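Rokoneo lab notes, a thread. 24th January

1/ We have a small result from our handover project, and I want to write it down while it is still fresh in my head. The question was simple: when a robot and a person both hold the same thin object, when should the robot let go?

2/ Most methods we read about use a force threshold. The person pulls, the sensor sees a pull, the fingers open. For a mug or a bottle this is good enough. For a flat card it is quite poor, as people take a card very softly and often turn it a little first.

3/ So we tried a different rule. We call it Lollell. It does not look at how strong the pull is. It looks at how the force changes over a short window, and asks if the change looks like a turn or like a take.

4/ The policy was trained on 20 recorded sessions. That is a small number and I do not want to hide it. Two of the sessions we kept apart and used only for testing.

5/ The wrist view gives the close contact and the head view gives the wider workspace. Both go into the model together with the force signal.

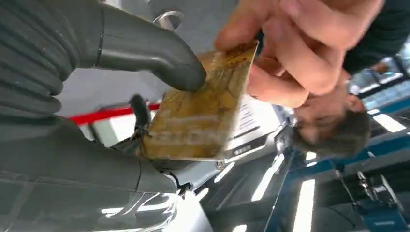
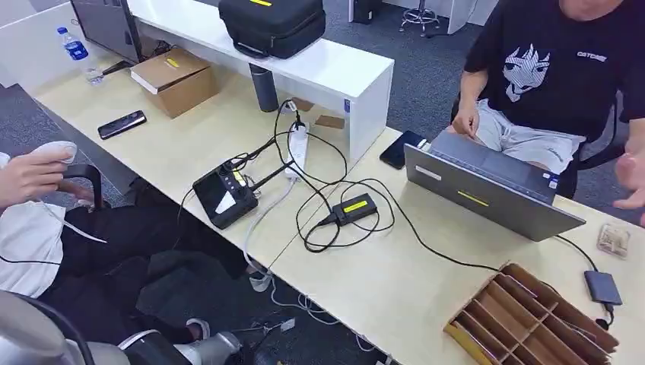
6/ A reply from Mazurek, which I copy with permission: I like the window idea, but I think you are measuring how patient your own people are. Somebody who has handed cards to this arm all week will take them in a way it already knows. Did you test with a person who was new to it?

7/ This is a fair point, and the answer is no. All the test sessions were done by people from our group. I should have written this in the second post.

8/ What I can say: with the plain threshold, the arm released too early in nine of the test handovers. With Lollell it was two, with the same people and the same cards. I would call this promising – I would not call it solved.

9/ One thing surprised me. When we removed the wrist view and kept only the force signal and the head view, the early releases did not change much, but the late ones did. The arm held on too long, and people began to tug. I do not have a good explanation yet.

10/ Next we will repeat everything with new people, and with cards of different stiffness. The length of the window is also still set by hand. I chose it by trying values until the releases felt natural, and a reviewer will surely ask about it.

11/ The code is not cleaned yet. We plan to put it in the Skanddale repository in May, together with the force logs. If you work on handover of thin objects and use another release rule, please write to me. I would like to compare on the same logs.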